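Recording demos for a pick and place policy, start to finish

Apostolos Tsoukalas

Writing this down fast before Thursday, when two new people start on the Floletti arm and will ask me all of it at once. Covers teleop recording with a wrist camera. Doesn't cover training. The training page is separate and more out of date than this one.

What you need

Arm powered and homed. Leader handles plugged in. Wrist camera and the overhead camera both showing up in the recorder. Disk with room on it. A task card with ONE sentence on it. More on the card below.

Also a cloth, tape, and a timer you can hear.

Step 1. Write the task card

One sentence, plain words. "Put the bread on the plate." "Move the cup to the left side of the table." If you need the word "then" it's two tasks, split them.

The sentence gets stored with every episode in the session, so spell it right the first time. We have 100 episodes in the old set labelled "put the bred in the bowl" and yes the model learned it fine but searching for them is a pain.

Write down what counts as done too. Object released, arm back over the home mark, fingers open. If two operators disagree on when a task ends, you get episodes with long dead tails from one of them and clipped ones from the other, and the policy picks up both.

Step 2. Check the cameras

Open the live view. Wrist camera first. You want both fingertips in view when the gripper is open. If you only see one, the mount has slipped round, loosen the two screws and turn it back until they match left and right.

Lock exposure. Lock white balance. Auto is the default after every restart and it will bite you: the arm swings past a window and every color shifts halfway through the episode.

Then overhead. It just needs to see the whole work area plus the arm base. Don't touch it once it's taped.

Record ten seconds of nothing and play it back. Both streams, same length. If the wrist one is shorter, you're dropping frames, swap the cable before you do anything else. Konstantinidis cables are the long gray ones in the drawer, use those.

Step 3. Warm up

Do five runs with recording off. Everybody is jerky for the first few. Get a feel for how far the leader handle travels before the follower fingers close, its less than you think.

Step 4. Record

Pedal down, start. Wait one beat. Move. Finish the task, go home, wait one beat, pedal down, stop.

Keep going in blocks of 12 episodes, then stand up and shake your hands out. Quality drops off hard when you're tired and you won't notice.

Rules while recording:

Move at a steady pace. Slow down for the approach, the last hand's width before contact.

Don't hover. If you don't know where you're going, stop the episode and bin it.

Fumbles are OK if you recover. Keep those. A missed grasp followed by a good one is useful data, the policy needs to see how to get back.

Don't look at the arm only. Try doing some blocks off the wrist view on the screen. If you can't do the task from what the camera sees, the model probably can't either.

Step 5. Change things between episodes

Most people skimp here. Reset is boring so the object goes back in the same spot every time, and you end up with a policy that knows one spot.

Move the target. Turn it. Swap the plate for another plate. Every block, change the clutter as well: add a dish, take one away, shift it to the far side. Tape marks are fine for the edge of the work area but don't place objects on them, you'll start aiming for the marks.

Lighting, change it maybe twice in a session. Relock exposure after.

For the total, our target is 3,000 episodes across all tasks in the Zirkcombe set. That's not per task. Don't panic.

Step 6. Review same day

Do it the same day. Seriously. You forget what went wrong by next morning.

Play every episode at 4x, wrist view big, overhead small. Tag each one keep, fix or drop. Fix means the start or end needs trimming. Drop is for wrong object, operator's hand in view during the task, bumped camera, camera freeze.

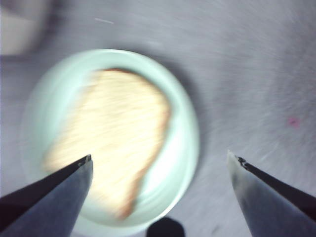
Blur is the thing new reviewers get wrong. They see a smeary wrist frame and drop the whole episode. Don't. The wrist camera rides on the arm, so any fast move smears everything that isn't moving with it, and one bad frame says very little. Ask what you can still read. With the slice of bread on the pale plate, the streaks run right through the crumb and the tabletop, but the plate is easy to find, the crust shows down the right side, both fingers are in view and the gap is wide open. Fine for a frame in transit. Step forward through the frames. If it sharpens up before the fingers close, keep. If it's still streaked at the moment of contact, the operator was going too fast on approach, tag it drop and tell them. A few of those are normal. If you find 10 in one session go back and redo the warm up.

Pale on pale is worth watching for too. Light plate, light table, one edge goes soft and the shadow side does all the work. Get some blocks with a darker plate in there so the set isn't leaning on shadows.

Step 7. Export

Run the exporter from the Cukitz menu, not from the command line, the command line one still writes the old timestamps. Choose keep and fix only. It will ask about resampling, say yes.

Check the episode count against your tags. If it's short, some file is still open in the reviewer. Close it and run again.

Copy to the share. Wait for the checksum. THEN clear the local disk.

Stuff that goes wrong

Gripper reads closed when it's open: rehome it, then restart the recorder. In that order.

Pedal double-triggers, you get a tiny episode with nothing in it: drop it in review, there's no undo live.

Leader and follower drift apart over a long session: rehome between blocks. Takes a minute.

Task sentence wrong for a whole session: don't edit files by hand. Use the relabel button, it's in the reviewer under Session. It keeps the old text in the log.

Overhead camera bumped: mark the episode number on the card, retape, recalibrate, carry on. Anything after the bump and before the recalibration gets dropped, even if it looks ok.

Will add the two-arm setup when I've got it running for a full day without a restart.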